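Suturing practice, the gallery

Hello again! I promised a few of you a good long natter about stitching, and I finally got to it on 10 April 2019 with a big mug of tea next to me. If red, shiny tissue puts you off your lunch, maybe come back later. Everybody else, welcome. I'm a total stitching nerd and I will go on a bit.

Small warning about my taste: I like the plain working moments best, needle drivers, tails, thread all over the place. The tidy "look, it's closed" pictures bore me a little.
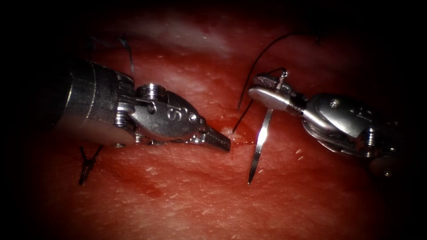

Grasper on the left, needle driver on the right.

I could look at the metalwork on these wrists all day. Little pulleys, little screw heads, and then those skinny jaws coming out of the front. My first teacher, Panagiotis Dimitriou, used to make us hold the jaws still over the tissue for a slow count of 30 before we were allowed to touch anything. I hated it. I now make everybody at the Cladow evenings do the same thing (sorry, Cladow people!).
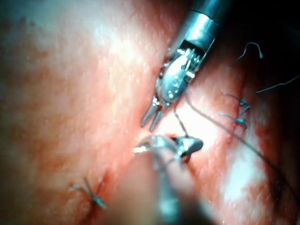
Anyway, people keep asking me how many stitches it takes before your hands calm down. I told the May group 100, and then Brillis, our loudest member and the best at knots, said more like 3000, and we argued all the way to the parking lot. I still say 100 gets you past the shaking. Getting your spacing even is a whole other story, and mine still wanders when I'm tired or chatting, so most of the time.

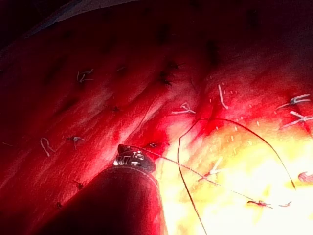 Thread management is the part I nag about most. Leave yourself too much and it loops over everything, you catch the wrong strand, you pull, and there goes your nice knot. Too little and you're fighting for the last throw. I cut mine a bit long and put up with the loops. Raptis cuts hers so short it makes me nervous, but her knots sit flat every time, so what do I know.
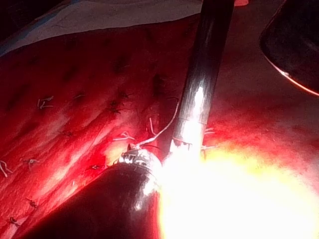

Tension is what I want to work on next. I tend to pull up hard on the first throw and then baby the second one, and you end up with a knot that looks fine until you poke it. A thin white thread like the one arcing up toward the long shaft is the kind I like for this, easy to follow against all that red. We'll do a full evening on first throws, and I'm bringing my Pedum notebook with all the old drills in it. Page one is a single square knot and it still catches people out.

If you want bigger copies of any of these, drop me a message and tell me which one. More to come once I've sorted the rest of the folder!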